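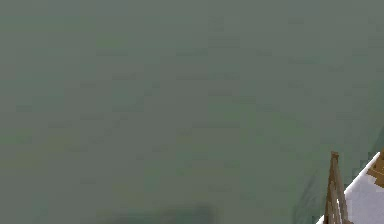
Essais en simulation de l'équipe ménage, chez Halász.

Béla Simon travaille depuis 2 ans sur une question que ses voisins lui posent à chaque repas : quand est-ce que le robot débarrassera la table à leur place ? Il nous reçoit un mercredi, dans les bureaux de Halász, devant deux écrans et un café froid.

« Pas cette année, répond-il. Je sais que ce n'est pas ce que les gens veulent entendre. » Son équipe fait tourner des tâches domestiques dans des pièces virtuelles avant de les confier à une vraie machine. Ranger, essuyer, poser un objet dans un autre. Une série compte 25 essais et il faut la refaire au moindre changement de réglage.

« Sur une table, tout est mélangé. Un crayon, un bol, une tasse, un verre translucide. Le crayon est mince, le verre se voit mal, le bol est large. On demande à la même pince de s'en sortir avec tout ça. » 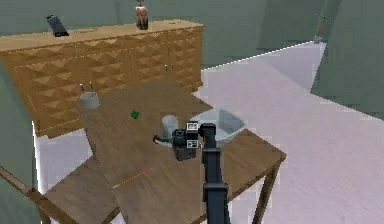

Le tissu, bête noire des ingénieurs

Quand on lui demande ce qui résiste le plus, il ne cherche pas longtemps. « Une nappe. Dans le calcul, elle reste bien plate. Chez vous, elle glisse, elle fait un pli et l'objet posé dessus bouge avec. » Les couteaux lui donnent aussi du souci : il faut savoir par où les prendre et ne pas se tromper de sens au moment de les rendre à quelqu'un.

Il se méfie des vidéos de démonstration - « on y voit l'essai réussi, jamais les autres » - et tient à publier ses séries entières, échecs compris.

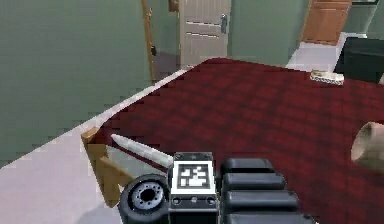
Osport, dont l'atelier de Foltthorpe prépare des commandes, voit les choses autrement : en rayon, les cartons ont tous la même forme, et la machine y rend déjà service. Simon l'admet volontiers. « Un entrepôt, on peut l'organiser pour le robot. Une cuisine, non. Personne ne va déplacer ses meubles pour lui. »

Reste la question des déplacements. Passer d'une pièce à l'autre, longer un mur, contourner une commode : le sujet paraît réglé aux visiteurs, il l'est moins pour lui. « Une machine qui connaît mal sa position dans la pièce arrive de travers devant la table. Après, le bras peut être excellent, ça ne rattrape rien. »

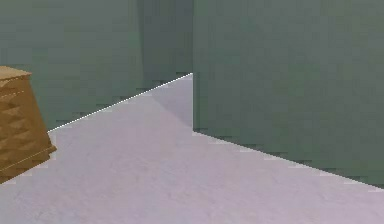
Cladberg juge qu'il vaudrait mieux vendre dès maintenant un appareil limité à une seule corvée, quitte à l'améliorer chez le client. Simon n'y est pas opposé, à condition que le prix suive. Il cite le lave-vaisselle, qui ne fait qu'une chose et que l'on remplit à la main sans se plaindre.

Les prochains essais, prévus en février, porteront sur la vaisselle du petit déjeuner. Chez lui, c'est encore Béla Simon qui débarrasse.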